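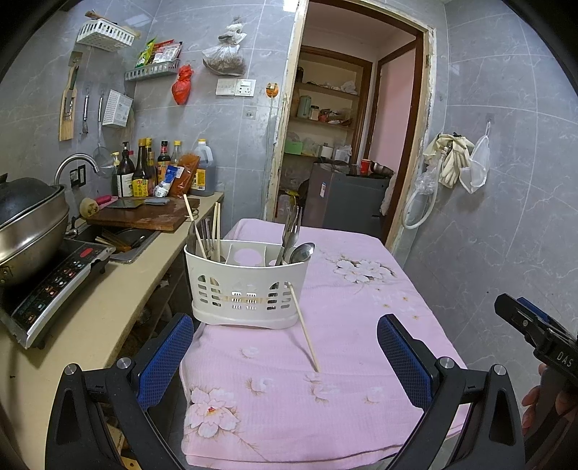
The monthly shared supper on Lahtinen Street is coming back, and if you were one of the people who kept asking about it at the bakery counter all winter, you can stop asking and start thinking about what to cook. The suppers went quiet last June, when the old hall's kitchen was closed for rewiring, and what was meant to be a short break stretched on and on, the way these things do. Now the kitchen has its lights and its ovens back, and the first meal will be served at the end of this month.

Kavitha Sastry, who ran the kitchen for most of the earlier suppers, is back in charge and sounds very happy about it. She has kept the old rules, so everyone brings one dish big enough to share with a table, and everyone takes home their own pot at the end of the night (last year's leftover lids are still in a box by the door, if you are missing one!). Doors open at 6, food goes out half an hour later, and there will be rice and soup from the kitchen so that people who come straight from work with empty hands can still sit down and eat well.

There is room for 26 households this time, a little fewer than before, as the side room is being used to store the old cabinets until they can be picked up. Children eat free and adults are asked for 4 dollars toward the gas and the soap. Anyone who would like to help cook can come by at 3, and there is always onion chopping to be done – bring your own apron if you are fond of your shirt.

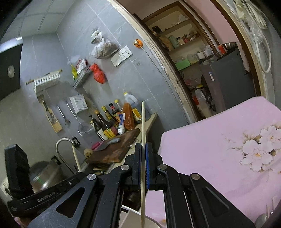
Nnamdi Akande said he had missed the noise more than the food, though he had missed the food as well, and that he hoped somebody would make the lentil dish with the burnt onions on top, which he has tried at home eight times now without getting it right. He would also like the tables pushed together into one long row again, so that people end up talking to neighbors they don't already know.

Mrs. Sastry is thinking about the long row and says she will decide when she sees how many strollers turn up. Names can be put on the sheet at the Kutitz bakery until the end of next week, with a note of what you plan to bring, so that the evening doesn't turn into 10 potato salads. Parking is on the church side only.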